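Re: [purnmont-users] Lock screen clock gone after update
Last updated: Tuesday, February 11, 2025

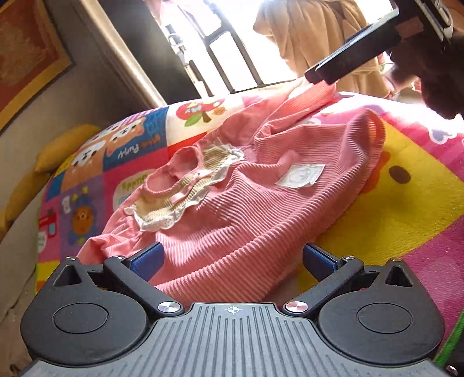
Pink top with a ribbon bow on the collar

Print | E-mail

Wiroj Srithong wrote:
> Since build 841 the clock is missing from my lock screen.
> Restarting does not help. Phone is a Paisan with 129 apps.

Same on mine. Go to Display, then Lock screen, and switch the theme back to Default. The clock returns after the next lock - I then put my old theme back and it stayed. Battery use looks the same as on build 840.

Tassanee Yimyam

We use cookies to keep you signed in to the list archive.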